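The Great Toy Cull

10/31/18

I gave myself until teatime to get the soft toys down to one box. The box is pink, and it seemed enormous in the shop.

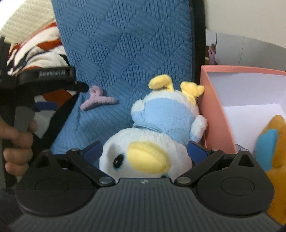

Mehwish Memon says you keep four and give the rest away. Mehwish has no penguin. I put ours in the giveaway pile, felt like a murderer, and took it out again — which rather set the tone.

The bears were worse. One still has its suction cup from a career in somebody's back window, and I've never owned a car.

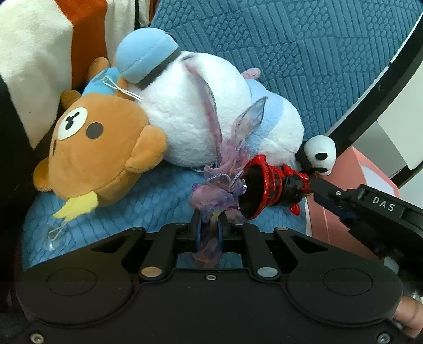

So the charity shop in Maldale gets 2 jigsaws and a fondue set, and I'm going back for another box.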